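Kusura Opinion Research
Field interviewers and panel members wanted, Tellden district office

Kusura asks people what they think of their government and then writes down what they say, including the parts about the bus station. We have run the Tellden Public Mood Survey every quarter for long enough that some residents now hang up before we finish saying our name. We are hiring to replace two interviewers who have moved on, one to law school and one to the governor's press office, where she now explains our numbers to us.

The May round covers 2162 households. Questions deal with satisfaction with local services, trust in elected officials, household worries, and whether the respondent could name the deputy mayor if pressed. (Last round, 454 could. The deputy mayor has asked for the wording to be reviewed.) 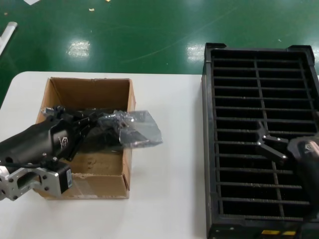 What the interviewer job involves

You will knock on doors and make phone calls, mostly between 4 p.m. and 8:30 p.m., when people are home and least pleased to hear from you. You will read each question exactly as printed, even when it is a long one about regional water governance and the respondent has a pot boiling over. You may not nod approvingly. You may not sigh. Murray Prendergast, our field supervisor, listens to a sample of calls and can hear a sigh through a closed door.

We need people who:
can walk up a good many stairs
can keep their own politics to themselves for an entire shift
have legible handwriting, as the tablets have opinions of their own
are not currently running for office, managing a campaign, or married to either

Experience is welcome. So is none, provided you have once held down a job that involved being told no. Former waiters do well here. Former debaters tend to struggle.

Training takes 2 days and is paid at the full rate. Shifts are 20 hours a week during fieldwork, with mileage covered and a raincoat on loan. The raincoat comes in one size.

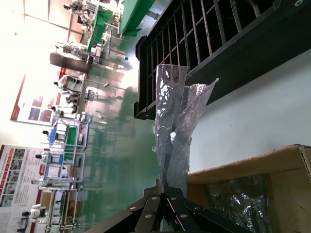 Panel members

If asking the questions sounds tiring, you could answer them instead. Ea Fogh is putting together a standing panel of adults in Tellden and the Skjelbred valley who will fill out a short questionnaire each month. Members get a grocery voucher for every one completed. You do not need to follow the news. We already hear plenty from people who follow the news.

Panel members must be 18 or older and live in the district for most of the year. Elected officials and their staff are not eligible, and neither are their cousins using the same email address.

Results are published whole, whoever they annoy. Both parties on the council have called us biased in the same week, and Ngaio Katene in the front office has the letters if you would like to read them.

To apply for either, write to Kane Faulkner at the Tellden office or stop by the counter before 5 p.m. Interviewers should include two references and a paragraph on a time they kept quiet. Please keep it to one paragraph.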